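Gripper keeps losing soft black fabric – any tips for our club project?
Posted in Nuvau Makers Help, Student Robotics

Elibariki Kirui
Hi all! I'm in the robotics club at Vovville and our project this term is getting demos with a hand-held gripper, two fingers with blue pads. Rigid stuff is easy. Soft, padded stuff is driving me nuts – the fingers close and I can't tell if I've got a proper pinch or just a wrinkle. 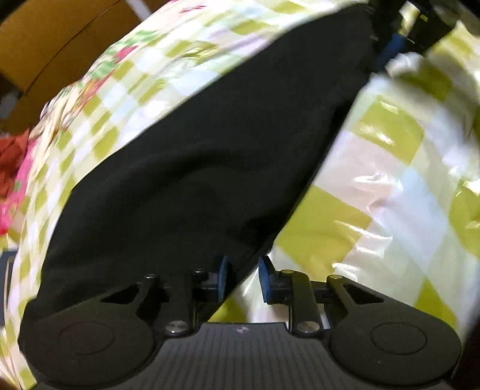
We have 126 clips so far and I'd like to keep most of them. Our mentor wants them by the end of September. Do I go slower, or grab somewhere else?

Zdenka Stojanovska
Go for an edge or a seam, never the middle of a flat panel. Come in with the fingers open, push in a little, then close and wait a beat before you lift. When I did the Nanilbridge contest we also had a second person steady the far end in a glove, and our good grabs went way up (it took us 3 evenings to work that out, so you're welcome!).

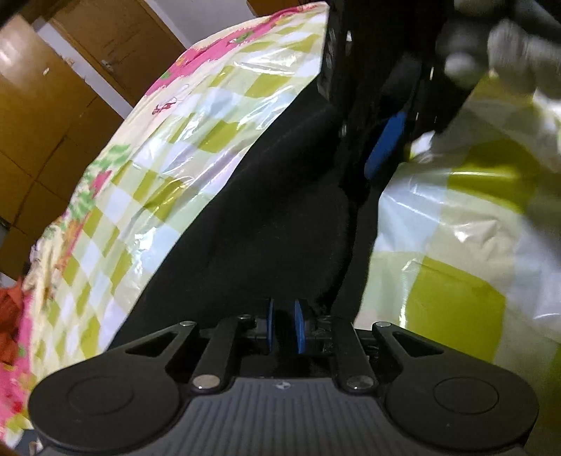 Fingers at the lower edge of the fabric, gloved hand on the far end

Also, shiny plastic underneath can throw glare, so try moving your lamp before you toss any clips.

nikolovski2436
just squeeze harder lol. worked for me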